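On the Refinishing of the Reading Tables at Cuesta

Readers of this blog have written to ask how the long tables in the Cuesta reading room are maintained, and whether the same method may be used on a table at home. The method is set out below, together with the changes made to it in May.

The reading room was furnished by Cirilo Palacios, who built 6 tables for it and left written instructions for their care. His instructions run to two pages. They call for a penetrating oil, applied thinly, and they forbid wax of any kind. Wax was nevertheless used for a long period before I took over the work, and its removal accounted for most of the labor this spring.

Removal should be done with mineral spirits and plain cotton cloths. The cloths must be changed as soon as they drag. Used cloths are to be laid flat outdoors until fully dry and must never be left in a pile, as oily cloth can heat up and catch fire without any flame nearby.

Sanding follows. Palacios specified a single grit, and I departed from him on this point. A coarser paper was used first on the places where cups and lamp bases had left rings. The hand should travel with the grain at all times. Where the grain turns around a knot, the hand must turn with it, and power tools are not suitable for this part of the work.

The oil now in use is Troleck. Brakeo was tried on the underside of one table and was set aside on account of its smell, which remained in the room for 73 hours by my log. Readers with better ventilation may reach a different conclusion.
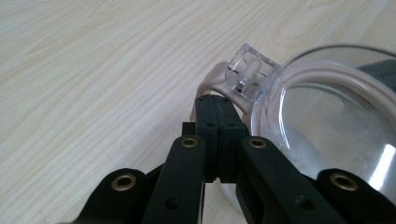
The first coat is wiped off after twenty minutes, with no exceptions for thirsty-looking areas. A second coat is given the next day. Palacios asked for a third coat on the ends of the boards only, and this has been kept. Tables finished on a Tuesday were returned to service the following week, and requests for earlier use were declined.

The total cost of materials was 1401 pesos, against an allowance of 1000. The difference was due entirely to cloths. I had ordered too few and bought the remainder at the Clurkance shop, at the retail price.

Questions regarding table legs have also been received. The legs were finished in varnish and follow a separate schedule, to be covered when that work resumes. Until then they should be dusted with a dry cloth.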